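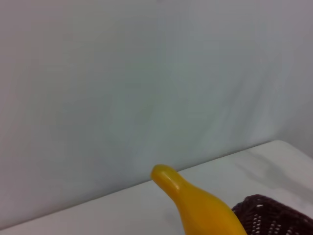 How to Mix and Paint a Good Gray Wall

I love gray paint. I know it had its moment and that half the internet has moved on to mushroom and terracotta, but a soft gray wall that shifts a little through the day still makes me happy every time I walk past it. I've painted a lot of them now, in my own place and in other people's, and I get asked the same questions over and over: why did mine turn out blue, why is it patchy, how do I get it to look soft and not like a parking garage. So this is the whole method, start to finish.

What you need

A gallon of flat or matte white base, small bottles of tint (black, raw umber, and a tiny one of blue), a bucket with a lid, a stir stick, a nine-inch roller with a 3/8 inch nap, a good angled brush, a tray, painter's tape, filler, and sandpaper in 120 and 220 grit. You'll also want a notebook. I mean it about the notebook! I once mixed the nicest gray of my life for Dewanti Krishnan's hallway and wrote down nothing, and when she wanted the stairwell to match I spent an entire Saturday's worth of daylight chasing it.

If you would prefer to buy a ready-mixed gray, skip the next section and go straight to testing. Please don't skip testing.

Mixing the color

Gray made from only white and black almost always comes out bluish on the wall. It looks fine in the bucket, then you put up a big patch and suddenly your living room feels like a dentist's office. Raw umber is the fix. It's a cool, earthy brown that pulls the blue down without turning things beige.

Start with your white base in the bucket and take out a cupful first, so you can lighten things later if you overshoot. Add black a few drops at a time and stir for a full minute between additions, scraping the bottom. Stop when it looks a little lighter than what you want, as most flat paints dry darker than they look wet. Now add the umber, with one drop for every two drops of black as a starting point. For a north-facing room I go closer to equal parts. For a bright room with afternoon sun I use less umber, and sometimes a single drop of the blue to keep it crisp.

Write down every drop. My favorite hallway recipe ended up at 80 drops of black to 22 of umber in one gallon, and I have used it in 4 rooms so far. Your tint will be a different strength from mine, so treat those numbers as a place to begin.

Put the lid on and leave the bucket for an hour, then stir again. Tint can hide along the sides, and you want to find it now.

Testing it

Paint two coats on a big piece of poster board, right to the edges, and let it dry overnight. Then carry it around the room. Hold it next to the window, in the darkest corner, behind the sofa, beside the trim. Look at it in the morning, in the afternoon, and at night with the lamps on. You will be amazed at how much it moves. The same board can look faintly blue at lunchtime and close to tan after dinner.

Karabo Ngubane taught me to hold a sheet of plain white printer paper against the sample, and it is such a good trick. Your eye adjusts to a color quickly, and the white resets it, so you can see straight away which direction the gray is leaning.

If the board looks too blue, add umber. Too muddy, add a little of the white you set aside. Too pink (this happens with warm bulbs) - try a different bulb before you touch the paint.

Getting the wall ready

This is the dull part and it makes the biggest difference. Flat paint is very forgiving of small bumps, but gray throws soft shadows that show off a bad patch in a way that white doesn't.

Wipe the wall down with warm water and a drop of dish soap, then again with clean water. Fill the nail holes, let the filler dry fully, and sand with 120 and then 220. Run your palm over each spot with your eyes closed. If you can feel it, keep sanding. Dust everything off with a barely damp cloth.

Spot-prime the filled places. Bare filler drinks up paint, and if you leave it unprimed you'll get dull circles that stay visible through coat after coat. If the old wall is a strong color, prime the whole thing.

Rolling it on

Cut in along the ceiling and corners with the angled brush, but only one wall at a time, so that the brushed edge is still wet when you reach it with the roller. Load the roller well and start a foot or so in from the corner. Roll a section three feet wide, floor to ceiling, then finish it with light strokes all in the same direction, from the top down. Move over and overlap the last section by a few inches.

Keep going until you reach the end of the wall. No phone calls, no coffee. A stop in the middle leaves a line where wet paint meets dry.

Let the first coat dry for at least 4 hours before the second. It will look terrible in between. Mine always does, and I still get a little flutter of panic every single time!

About streaks

If you see faint up-and-down streaks after the second coat has dried, it usually means the roller was running dry or you pressed too hard at the edges. A third coat with a fully loaded roller will even things out.

Or you can decide you like them. I've come around to a bit of soft variation, and you can do it on purpose. Take a cup of your gray, thin it with a quarter cup of water, add one extra drop of umber, and brush it on in wide vertical strokes with a big, nearly dry brush. Soften it right away with a clean, dry one. Stand back often. It should be something you only notice on the second look. Dimas Gunawan did his whole dining room this way last August and people keep touching the wall to see if it's fabric.

Looking after it

Flat paint marks more easily than eggshell, so save some. I keep a jam jar of each color with the recipe and the room written on the lid, and a cheap foam brush taped to the side. For scuffs, try a soft damp cloth first and go gently - scrubbing leaves a shiny patch. If the mark won't come off, dab on some paint with the foam brush and feather it outward while it's wet.

Jars keep for a couple of years if the rim is clean before the lid goes on. Stir well, and test a dot behind the door before you go at the middle of the wall.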